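Fórum Oficina Aberta > Robótica > Competições e projetos de estudantes
Tópico: Dois braços, uma mesa e muita inclinação (desafio de simulação Rurlow)

Publicado por: parafuso_solto
10 Ago 2018

Boas a todos.

Sou do clube de robótica da escola e este ano inscrevemo-nos no desafio Rurlow, categoria de simulação, que é a categoria das equipas sem dinheiro para partir peças verdadeiras. A tarefa tem um enunciado de uma linha: levantar a mesa de jantar. O regulamento que explica essa linha tem 57 páginas, e a parte sobre o que conta como "levantada" remete para um anexo que remete para a linha.

O robô é branco, tem dois braços com garras de dois dedos e foi baptizado de Miah numa votação que não correu como eu queria. O controlador é nosso. A sala vem com o pacote da competição e não se pode mexer nela, nem na decoração, o que é pena.

O problema é o braço esquerdo. O direito vai à mesa, faz o que lhe pedem, tem brio profissional. O esquerdo sobe, aponta a garra para cima e fica assim, como quem pede a palavra numa reunião. Passa-se em todas as execuções. Vai uma vista da câmara de bordo. 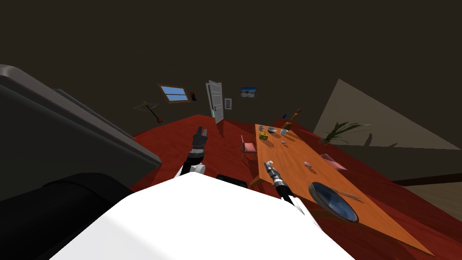
O que já tentámos

- Reduzir o ganho do ombro esquerdo para metade. O braço passou a subir devagar, com mais solenidade.
- Trocar os sinais das juntas do lado esquerdo. Não recomendo.
- Pôr o esquerdo a copiar o direito em espelho. Foi bater no próprio tronco e o simulador queixou-se em 411 linhas de registo.
- Perguntar ao nosso orientador, Lambros Vrettos, que olhou, disse "interessante" e foi buscar café.

Alguém apanhou isto? A entrega é em Dezembro, mas o Dezembro de um clube escolar começa em Setembro.

Publicado por: dona_torque

Antes do braço, a câmara. Porque é que a vista está tão torta? O chão sobe para um lado, o sofá (é um sofá?) cai para cima de nós. Se a transformação entre a câmara e a base estiver errada, o planeador pode estar a trabalhar numa sala que só existe na cabeça dele.

Publicado por: parafuso_solto

Até ver, é um sofá. Metade da equipa acha que é um frigorífico deitado e já houve amuos.

A inclinação é minha. Rodei a câmara para apanhar os dois braços ao mesmo tempo e não lhe voltei a mexer. O planeador não usa a imagem para nada, recebe as posições dos objectos directamente do simulador.

Publicado por: bancada19

"Não lhe voltei a mexer" é como começam todos os relatórios de avaria que li na vida.

Concordo com a dona_torque, eu arrumava isso primeiro. Mas aposto noutra coisa: a postura de repouso. No Bollgate, se não deres alvo a um braço, ele vai para a pose por omissão do ficheiro do modelo. E em muitos modelos essa pose é precisamente a mão no ar. Estás a mandar alvos para os dois?

Publicado por: parafuso_solto

Estamos. Quer dizer, o Édgar Huamán, que escreveu essa parte, garante que estamos. Vou confirmar sem ele ver.

Entretanto deixo outra vista, com a garra direita junto à borda de cá da mesa, entre a lata pequena e a taça azul.
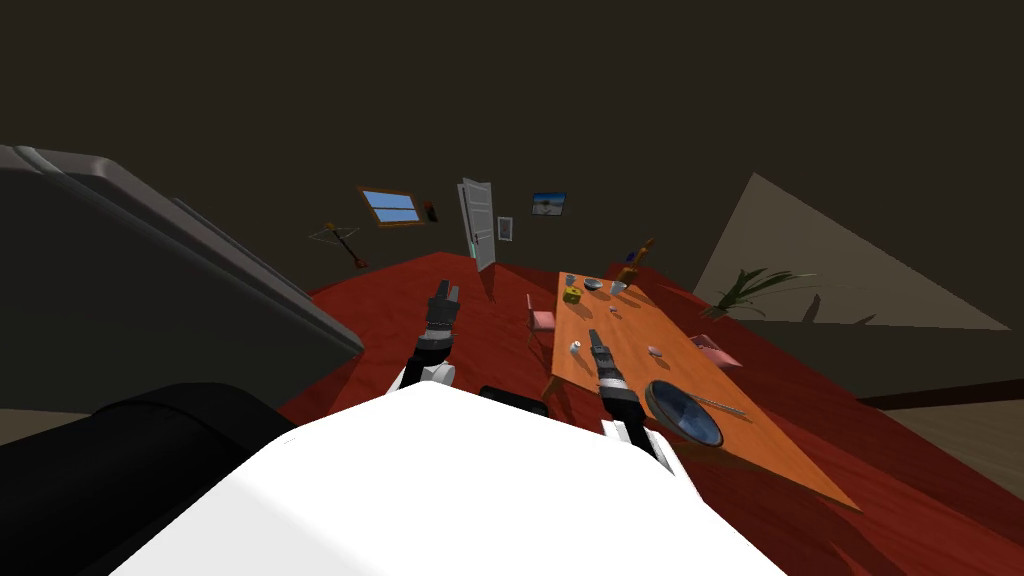
Com isto o erro de posição do punho direito fica em 2 milímetros, e disso ninguém se queixa. O esquerdo nem erro tem, porque para haver erro era preciso ele querer ir a algum lado.

Publicado por: rebimba

Desculpem a pergunta de novato. Para levantar a mesa são precisos dois braços? Se o direito trabalha bem, desliguem o esquerdo e entreguem assim. Na nossa escola passámos a primeira fase com um robô que só virava à direita. Três direitas fazem uma esquerda.

Publicado por: dona_torque

São, por causa da taça. É larga de mais para uma garra daquelas a agarrar de lado a lado, e pela borda fica toda para fora e tomba. Com duas garras, uma de cada lado, a coisa equilibra-se. O utensílio ao lado faz-se com uma.

Publicado por: bancada19

Discordo. Pela borda dá perfeitamente, desde que o atrito esteja bem posto e se levante devagar. As equipas complicam com os dois braços porque fica bonito no vídeo. O rebimba tem razão sem saber porquê.

Publicado por: dona_torque

Dá perfeitamente em simulação, com o atrito que tu escolheres. O atrito da competição é fixo, está no regulamento. Anexo C, boa leitura.

Publicado por: bancada19

Li o anexo C. É fixo, sim senhora. Mantenho o que disse, agora com menos entusiasmo.

Publicado por: parafuso_solto

Novidades, e peço que as leiam com caridade.

Estamos a mandar alvos para os dois braços. Só que os alvos do esquerdo vão no referencial do ombro direito. O Édgar copiou o bloco de código, mudou "direito" para "esquerdo" em todo o lado menos numa linha, e essa linha era a que interessava. O esquerdo recebia um ponto que, visto do sítio dele, não tinha solução, e o nosso programa, em vez de dar erro, devolvia a última pose válida. Que era a inicial. Que é a mão no ar. Portanto o bancada19 tinha razão na pose e eu tinha razão em ir confirmar sem o Édgar ver.

Ele já sabe. Diz que a linha "estava ambígua".

Antes de corrigir, guardei mais uma vista com o código velho e a garra direita em baixo, encostadinha ao lado da taça:
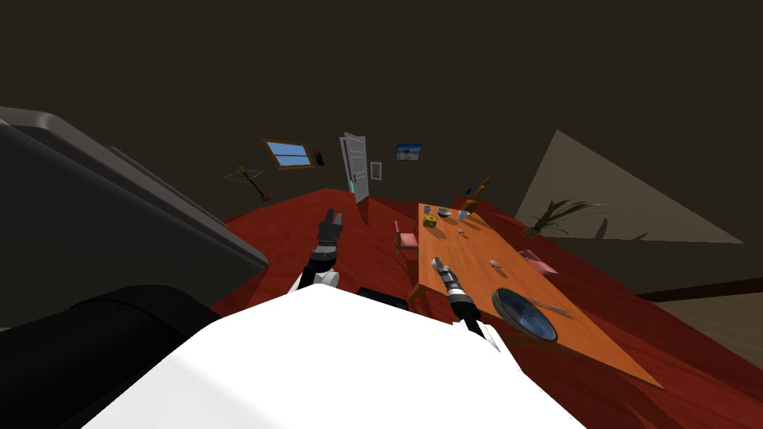
A correcção foi uma palavra. Ficou no repositório com a mensagem "pequenos ajustes", que foi o mais digno que se arranjou. Ainda não corri a sequência completa: o computador do clube está ocupado com a apresentação do clube de teatro e eles têm precedência na folha de reservas.

Publicado por: rebimba

Então o braço não estava avariado, estava educadamente à espera de instruções que fizessem sentido. Identifico-me.

Publicado por: riler_fan

Não é por nada, mas se usassem o Riler isto não acontecia. Verifica os referenciais quando carrega o modelo e recusa-se a arrancar se houver mistura.

Publicado por: bancada19

O Riler recusa-se a arrancar por tudo. Já se recusou a arrancar por causa de um acento no nome da pasta. Chamar a isso verificação é muita generosidade.

Publicado por: riler_fan

Esse problema foi corrigido. Agora só reclama do til.

Publicado por: dona_torque

Voltando ao assunto: o erro verdadeiro é o programa devolver a última pose válida sem dizer nada. A palavra trocada foi azar, o silêncio foi escolha. Ponham aquilo a falhar com estrondo. Se amanhã trocarem outra palavra, querem uma mensagem feia no ecrã, e não um braço no ar durante semanas e uma equipa a discutir ganhos.

E a câmara, parafuso_solto. A câmara.

Publicado por: parafuso_solto

Tens razão no silêncio. Já está a dar erro, a vermelho e com o nome do braço em maiúsculas. O Édgar fez questão de ser ele a escrever essa parte.

Quanto à câmara, endireitei-a e toda a gente protestou. Já se habituaram e há quem incline a cabeça por reflexo ao sentar-se. Ficou torta por 19 votos contra o meu. O Lambros absteve-se e foi buscar café.

Esta também é do arquivo do código velho, com a garra direita sobre o meio da mesa. Serve-me para o capítulo do relatório sobre a ordem de recolha:
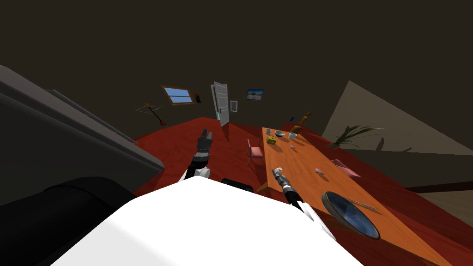
A nossa proposta é começar pelo que está mais perto do robô e ir avançando para a ponta de lá, deixando a garrafa para o fim. É alta e, se a garra lhe toca de raspão, vai a garrafa e vai a pontuação. O Édgar prefere começar por ela enquanto o caminho está livre de enganos acumulados. Opiniões? De preferência que me dêem razão.

Publicado por: dona_torque

Dou razão ao Édgar, lamento. Se derrubas a garrafa no início, perdes essa execução e recomeças. Se a derrubas no fim, perdes o trabalho todo. Confirma só se as regras deixam recomeçar.

Publicado por: bancada19

Eu ia do perto para o longe. Com o braço direito estendido até à outra ponta, passas o antebraço por cima de tudo o que ainda lá está. O risco maior é varrer o que ficou pelo caminho. E repara nas cadeiras, que também contam como colisão e toda a gente se esquece.

Publicado por: rebimba

E tirar a garrafa com o esquerdo, agora que ele tem emprego?

Publicado por: dona_torque

Não chega lá. Pelo menos da posição onde o robô está, tenho dúvidas até de que o direito chegue. A base mexe-se?

Publicado por: parafuso_solto

A base mexe-se, nas regras. No nosso código, a base é um ficheiro vazio com um comentário do Édgar a dizer "depois".

Vou abrir outro tópico para isso. Este pode ficar como resolvido no que toca ao braço, assim que o pessoal do teatro largar o computador.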